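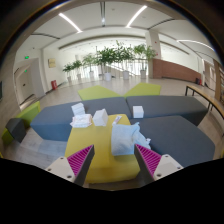

## The Lerthorpe footstool cover

We have been making loose covers at Pärn for long enough to know that the footstool is usually the last thing in the room anyone thinks about, and very often the first to look tired. Feet go on it, trays go on it, the dog goes on it when you are out, and after a couple of winters the top has a shine to it that no amount of brushing will shift. The Lerthorpe is our answer to that, and we are really very fond of it!

It is a fitted cover for square and rectangular footstools and ottomans, cut with a boxed top and four straight sides so that it sits neatly at the corners. There is a drawcord in the bottom hem which pulls up tight underneath and tucks away. You won't need any tools, though a second pair of hands is handy the first time you put it on.

The cloth is a cotton and linen mix with a good bit of body to it, woven for us by Sterow and washed before we cut it. Lumturie Petkov, our pattern cutter, spent most of one February getting the corner seams to lie flat on stools with rounded edges as well as sharp ones (she went through a great deal of calico), and the version you can buy now is her fifth go at it.

### Sizes and colours

| | |
|---|---|
| Longest side | up to 166 cm |
| Fabric weight | 250 g per square metre |
| Colours | 6 |
| Hem | drawcord, cotton |
| Made to order in | 5 weeks |

The colours are Oat, Slate, Moss, Brick, Ink and Mustard. Screens are dreadful liars where yellows are concerned, so please do send for a swatch of the Mustard before you order. Swatches are free and we post them second class.

### How to measure

Measure the length, the width and the height from the floor to the top edge, all in centimetres, and give us the plain figures without adding anything on. We put in the ease ourselves. If your stool has feet and you would like them to show, measure down to the top of the feet and write "feet showing" in the notes box. Stools with buttoned tops are fine, but you will feel the buttons through the cloth unless you ask for the wadded lining.

### Washing

Cool wash, inside out, with the drawcord knotted so it doesn't vanish into the hem. Pull the cover back into shape while it is damp and let it dry on the line. It irons beautifully on the back, and it can go back on the stool very slightly damp if you want the smoothest fit.

### Returns

As each cover is cut to your measurements we can't take them back for a change of mind, but if it doesn't fit the figures you gave us, we will alter or remake it and pay the postage both ways. Write to Amirul Kwok in the workroom with your order number and a note of where it pulls or sags.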